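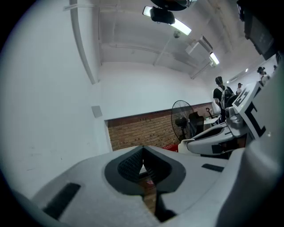 4. Preparing the room before you mount the shelf rails

Read this section fully before you open the Nustance rail set. The rails carry their load into the wall, so the wall must be clean, dry and free of old fixings. First look at what is already there. In a white-painted room like this one, a vertical pipe can have the same colour as the wall and is easy to forget when you measure. Treat any pipe or conduit as in use, also the thin ones along the ceiling line.

4.1 Marking the wall

1. Wipe the wall with a damp cloth. Light scuff marks may stay, they will not disturb the rail.
2. Draw the centre line of the first rail in soft pencil.
3. Keep 116 mm free on each side of a pipe.
4. Hold the rail on the line and mark the holes. The distance between two rails is 965 mm, centre to centre.

Note: If a cover plate sits on your line, move the whole set sideways. Do not cut the rail around the plate.

4.2 Drilling

CAUTION: Do not drill straight above or below a cover plate. Cables often run there.

1. Check each mark with a cable detector.
2. Drill to a depth of 50 mm.
3. Remove the dust – a vacuum cleaner is better than blowing.
4. Push in the plugs by hand until they are flush.

Note: For brick walls use the grey plugs. For hollow walls order the Sikora plug bag separately.

Continue with section 5, Hanging the rails.

Text: Mirjam Hoekstra, Drekport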